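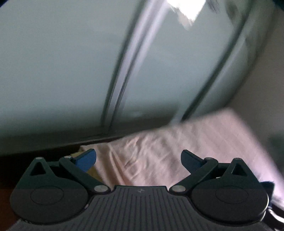
*A hand-held gripper with blue fingertip pads, open in front of a bed with a pale pink sheet. Bed-making remains one of the harder household chores to automate.*

**Household automation** is the use of machines to carry out domestic chores such as cleaning, washing up, folding laundry and making beds. Some of these tasks have been handled by machines for decades, while others are still done almost wholly by hand. The term is also used for light shop-floor work of a similar kind, including sorting, shelf filling and packing.

## Scope

Writers on the subject usually separate appliances from general-purpose machines. A washing machine does one job inside a closed drum, and the user brings the work to it. A general-purpose machine must go to the work, recognise what it finds there and handle objects that were not made with it in mind. Floor-cleaning robots fall between the two groups: they move about the home by themselves but perform a single task on a mostly flat surface.

## Bed-making and other work with cloth

Cloth is difficult for machines because it has no fixed shape. A sheet can lie in any number of folds, and pulling one corner moves the rest of the material in ways that are hard to predict. Creases may hide an edge, and a layer beneath may be picked up by mistake. A mattress is also wider than most robot arms can comfortably reach, so the machine must either move round the bed or work from one side, often in the narrow space left by a wardrobe or wall.

The Plasden trials compared the straightening of a single flat sheet by a two-armed machine and by a person. The machine was given 290 attempts, and on 50 of them it finished without help. Its median time for a finished bed was 17 minutes. Most failures came at the far corners – the gripper closed on nothing, or took hold of the mattress cover as well as the sheet. Fitted sheets and duvet covers were left out of the trials.

## Teaching by demonstration

Many current projects do not write out each movement as a set of rules. A person performs the chore with a hand-held gripper, often carrying a camera, and the recordings are used to train a control program. The method allows work to be recorded in ordinary bedrooms and kitchens without bringing a full robot into the home. The Heiskanen project gathered 300 recordings of bed-making in this way. Its report noted that results fell sharply when the program was tried in rooms with different lighting or furniture.

## Shop-floor work

Progress has been faster in places where the surroundings can be controlled. At the Wirport warehouse, robot arms move boxed goods from trays to cartons during the night shift, and staff deal with torn packaging and soft items. Nikell, a laundry equipment maker, sells a machine that folds towels of set sizes. Garments must still be fed into it by hand, and mixed loads are not accepted.

## Assessment

Opinion on when a machine might take over everyday chores is divided. Supporters point to better grippers and to the growing stock of recorded demonstrations. Critics reply that published results often come from one room and one set of objects, and that a success in a short film says little about daily use. Cost, noise and safety near children and pets are further concerns – as is the question of who puts things right when the machine stops halfway through a task.

## See also

- Domestic appliance
- Robot gripper
- Laundry folding machine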